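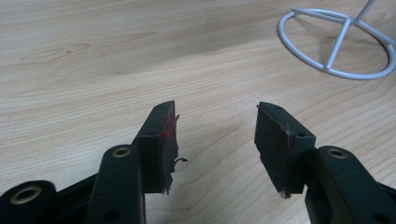
Open gripper fingers over a wooden tabletop, with a wire stand behind.

Can machines do the chores yet? Your questions answered

Updated Nov 13, 2021

We get a lot of mail at Grindik about household and workshop robots, and we love it. Agnes Niven and Ayman Fawzy went through the pile and picked the ones that keep coming back.

Can I buy a robot that tidies the kitchen?

Not one that does the whole job. Vacuuming floors, yes, and mowing a flat lawn, and those are pretty wonderful when you stop to think about it! Clearing a bench after dinner is far harder, as every plate, spoon and half-eaten crust wants a different kind of hold.

Why is picking things up so hard?

Your hand feels a mug start to slip and tightens before you've noticed. A simple two-finger gripper has to make do with a good approach angle and pads that have some grip to them. Boxes and bottles suit it well. Wet lettuce, bread bags and fitted sheets are still a headache (they are for me too, says Ayman).

Do the pads wear out?

They do, and they're the first thing to check if a gripper that used to behave starts dropping things. Look along the edges for fraying, little torn strips or pale fibres showing through. One pad can look much rougher than its partner, so check both sides. Smudges and stains are worth a wipe, but a ragged edge means it's getting on for time to swap.

How often should I change them?

It depends on what you handle. In our small shop in Dirkton we inspect every 300 picks and usually replace by 1000. Cardboard is surprisingly rough on them.

What about folding laundry?

People are making real progress and I could watch the videos all day. Speed is the catch. Youssra Ramadan timed our own setup on a tea towel in March and it took 5 minutes. She can do a basketful in that.

Is the shop floor further along than the home?

Much further. Parts turn up in the same spot, in the same colour and shape, and the lighting doesn't change. A kitchen table is different every hour.

Which chore will be next?

Our guess is loading a dishwasher, as long as the dishes are fairly ordinary. Bouchra Zerouali is holding out for putting away groceries, and she has a bet on it with Ayman for 40 dollars.

Can I send in a question?

Please do! Use the contact form, and tell us which chore you'd hand over first.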